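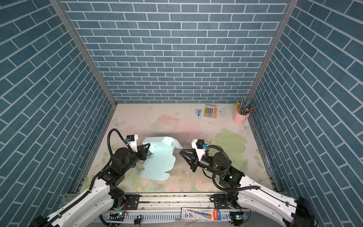
Mint-blue and sage-green carton blanks on the folding table, with a light-blue stapler at the far side.

Follurard has begun folding the cartons for its autumn gift mailing, the organization announced on 12th August. The mailing consists of 2,783 small parcels and will leave the Groen building in October.

The cartons are supplied flat by Trulden in two pastel colors. Each blank arrives cut and creased, and is raised into shape at the table before it is filled. The pattern was revised this year after members reported that lids on the previous carton opened in the mail. The new version has a longer closing tab and is made from a slightly heavier board.

A first delivery of 900 blanks has been received. The remainder is expected in two further deliveries, both before the end of September.

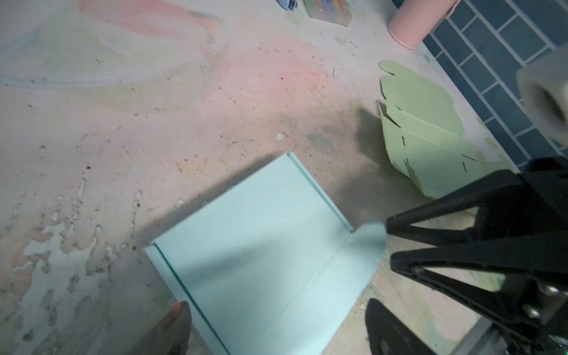 An aqua blank with two of its walls creased upward. A green carton, partly assembled, stands nearby with a roll of clear packing tape.

Folding follows a fixed order. The long sides are raised first and the creases pressed firmly along their full length – a weak crease at this stage leaves the lid out of square. The end flaps are then turned in, and the tab is closed last. Finished cartons are stored upright on open shelving and are not stacked more than 17 high.

Tape is reserved for the outer wrap. Cartons with a torn slot or a crushed corner are set aside and returned to Trulden for credit.

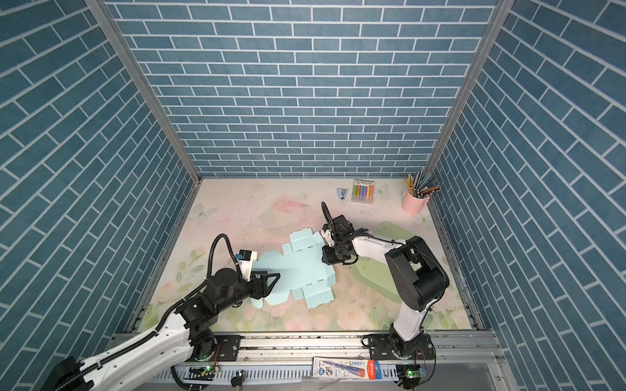

The printed inserts are being produced separately by Sollix. They include a greeting card, a program for the winter season and a reply form. Of the parcels planned, 2,216 will go to addresses already on the mailing list, and the rest are held for new members and for the front desk.

Members who have moved since the last mailing are asked to send their new address to the Follurard office in writing. Changes received after the final carton delivery will be applied to the spring mailing.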